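Okay so I spent the morning at the Orley blood pressure van and I have thoughts. Thread, sorry in advance 🧵

1/ For anyone not from out here: the van parks behind the feed store one morning a month. No appointment, no insurance card. You sit on a folding chair, they take your pressure, prick your finger if you want, and Rodica Bălan talks to you about salt until you feel guilty.

2/ I went because my uncle Mirko Bassi wouldn't go alone. He hasn't seen a doctor since the Stolwood office closed, and the next closest one is 25 miles over the ridge. He doesn't drive that road anymore and he won't ask for a ride. So I told him it was for ME.

3/ We got there at 8 and were number 21 in line!! Last August there were 4 of us and a dog. Word got around I guess. 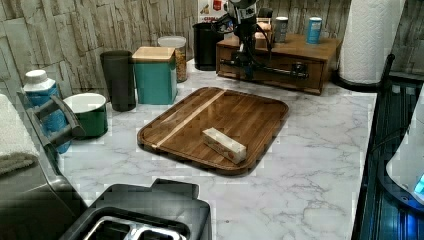
4/ Anyway his top number was high enough that Rodica took it again on the other arm, then made him sit for ten minutes and took it a third time. Still high. She wrote all three on a card and called the clinic in Kumham while we were standing there. He has a real appointment now, with a ride (me, obviously).

5/ I asked how many people they see and she said 706 last year, with one van and two nurses. I had no idea. I thought it was a little church thing.

6/ They're trying to add a second stop by the Lombardi orchard so the pickers can come before work. Mulugeta Chala is the one setting it up and he mostly needs people who can do sign-in from 5:30 to 7 am. Spanish helps a lot but you don't need it.

7/ If you've got a stubborn uncle, the line moves faster after 10. Bring your pill bottles, they ask. Wear short sleeves (I did not, I had to take off half my clothes next to the feed store).

41 shares · 12 comments

Sandro Bassi: he told me he went to keep YOU company lol

Italo Sorrentino: Does the van do ears? Asking for my wife

Mulugeta Chala: Thank you for this! Message me about sign-in, mornings only for now.

We use cookies to improve your experience. Accept | Manage settings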